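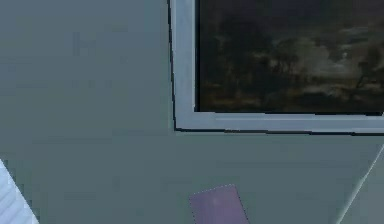
Rendered view: gray-green wall with framed painting

To: trail-planning list
Subject: Re: Grukel spur, surface and width

> The Hesis draft still shows the Grukel spur at 8 feet with crushed
> stone. Has that been settled? Also, which crossing is meant by
> "north access"? The drawings have two.

The width is not settled. Eight feet was carried over from the December draft. The county standard for a shared path is 10 feet, and we have asked for that along the full 1,507 feet, except on the old culvert, where the rail bed is too narrow without new side walls.

Surface: crushed stone as far as the Baxter Street ramp, asphalt on the ramp itself. The ramp grade is too steep for loose stone to stay put after rain.

"North access" means the crossing at Cirkau Avenue. The other one, behind the pump station, is for maintenance trucks only and will have a locked gate. Sheet 18 has the labels reversed. Please go by sheet 2 until a corrected set is posted.

Still open:

- drainage on the east side of the embankment
- fence height next to the school lot
- whether the 40 parking spaces at Baxter count toward the grant match

Comments on the fence should go to the list, with the sheet number in the subject line. Drainage comments can wait for the soil report.

--
Grukel spur working group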